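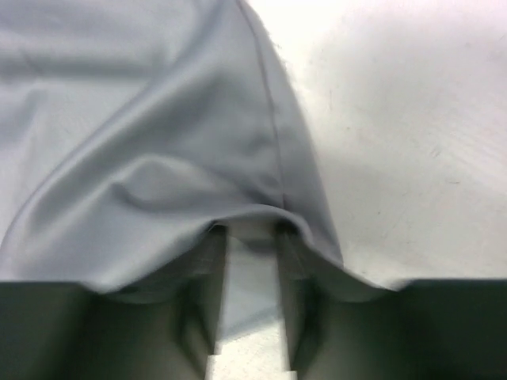 The field of the bending magnets in the Bravby transfer line was measured in two overlapping passes, as the magnet is longer than the travel of the mapping bench. Each pass gives a regular grid of the vertical field component in the horizontal mid-plane. The two grids were then joined before any particle was tracked through them. A join of this kind is easy to make continuous in value and much harder to make continuous in slope. In the rumpled grey cloth in Figure 1, the material carries on across the stitched seam, but the seam line is still plain to see. In a field map the equivalent line is a step in the gradient, and a proton that crosses it receives a small kick that doesn't exist in the real magnet.

December | By the Magnet Measurement Group
Search this site Go

3.2 Joining the two grids

The passes share an overlap region of 50 mm, placed well inside the iron where the field varies slowly. The magnet stayed energized between passes and wasn't moved. The bench was shifted along its rails and re-surveyed against the same reference targets. The Flandetti probe was used for both passes and was calibrated before the first one only, so a drift between passes can't be excluded from the calibration data alone.

Three corrections were applied in the overlap. A constant offset was fitted first, then a scale factor close to unity, then a small rotation of the second grid about the vertical axis. The rotation was kept as a free parameter even though the survey supplied a value for it. The fitted and surveyed values agreed within the survey error.

After correction, the two grids were blended with a smooth weight that runs from one to zero across the overlap, with zero slope at both ends. A linear weight was tried earlier and gave visible kinks in the second derivative at the edges of the region.

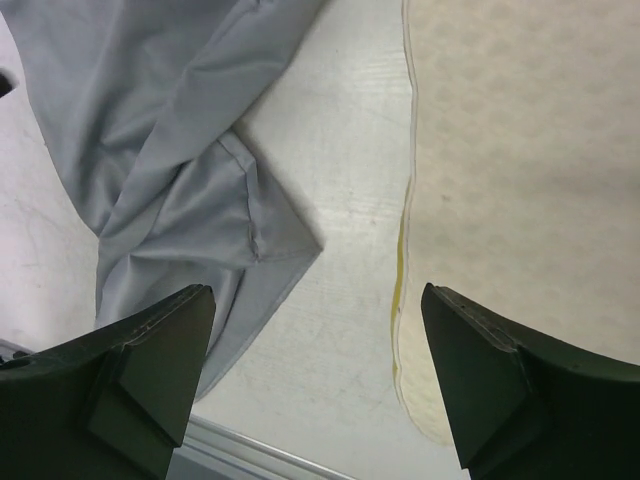

Accelerator Physics Department, Dirnance Laboratory

3.3 Effect on tracking

Protons were tracked through the joined map with the Marchetti code, using a fixed step of 2 mm. The same starting coordinates were used for a map joined without blending, in which the second grid simply replaces the first at the centre of the overlap. The difference in exit angle between the two cases was largest for particles far off axis, where the fitted rotation has the most leverage. On axis it was below the noise of the probe.

Halving the step didn't change the result for the blended map. For the unblended map it did, and the exit angle depended on where the last step before the join happened to fall. We take this as a sign that the integrator was responding to the join.

The blended map was also checked against the integrated field from a stretched wire. Agreement was good over the central 30 mm of the aperture and poorer outside it, where the wire data are themselves less reliable. The outer region isn't used in normal operation but is reached by the halo during tuning, and a further set of wire measurements is planned for it. Until those are available, loss estimates for the downstream collimator should be treated as provisional.

Page last updated: December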